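Workshop notebook – May, Sunday, 9:40 a.m.
Entry by Halyna Tymoshchuk

Bench work on the Cordeiro fixtures resumed this morning. The bench was cleared and wiped down before any parts were laid out, and the Vindik parts trays were returned to the left-hand shelf. Tray 6 remains short of spacers – Cristóvão Paiva has been asked to add these to the Iltier order. The torque driver was checked against the reference and reads correctly at the low setting.
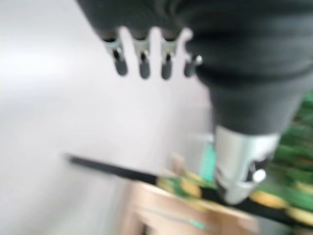 Rod stock for the Cordeiro job is to be kept separate from the Kavent stock until both have been labeled. Lengths are to be marked at one end only, in white paint pen, and entered under job number 317. A long black rod such as the one lying low across the view will not take pencil, and the pen should be used for all dark finishes. Cut pieces go back in the rack by length, with the marked end facing out.

Still open: two rack dividers to be refitted, and the 200 mm offcuts to be sorted. Paiva will review the stock list before the next session and initial this page.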